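I bought the Porkex set of storage baskets in April, after the bottom of my last wicker one gave out in the hallway with a week's worth of onions in it. They come three to a pack, plastic mesh, and I paid 20 dollars at the Iswood on the corner. I've used them every day since and I have opinions!

First, the handles. Smooth, no sharp seam underneath, and that's what I always check because I carry things up two flights. The rim doesn't bow when it's full of potatoes, either.

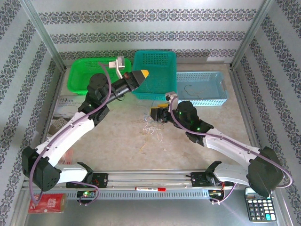 Catalina Pereyra says hers did bow, once she started keeping canned tomatoes in it, and she'd stick to lighter stuff like bread and dish towels.

Fair enough -- I haven't tried cans. What I have tried is rinsing them in the tub, and muddy carrots are no problem (the mesh drains fast and a quick shake does the rest).

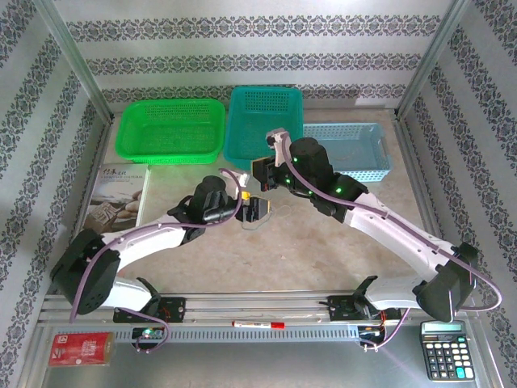
Three baskets along the back, green and teal side by side.

The part I don't love is stacking. Nested empty, they grab each other so hard that I end up with one between my knees, pulling. My old Fitolus tubs had little feet for this and came apart with one finger. I miss those feet.

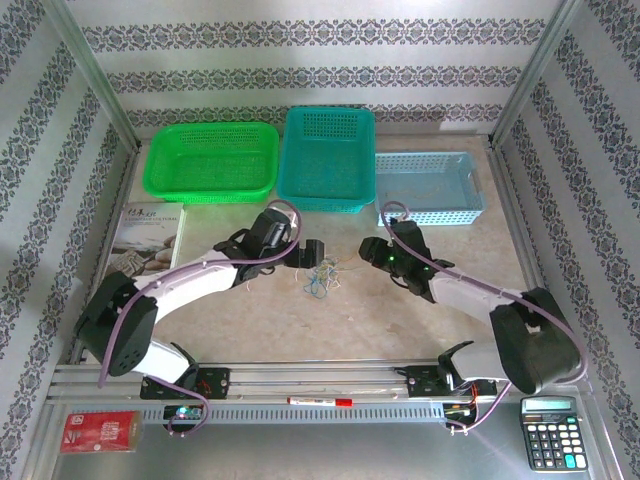 Do they fit a standard pantry shelf? Mine go in lengthwise with room to spare, but measure first if your shelves are shallow.

Smell was a worry, too. They had a strong new-plastic whiff out of the wrapper, and I left them out on the balcony for 9 days

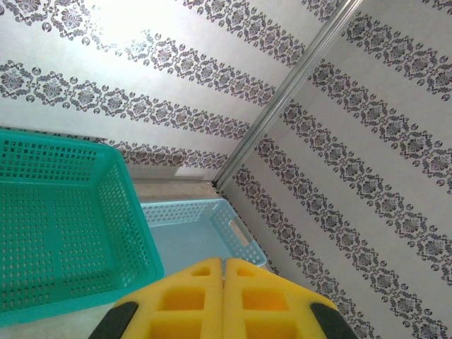
before I'd put a loaf of bread anywhere near them. It's gone now. I'd buy another set for the laundry room, if Iswood still has them at that price.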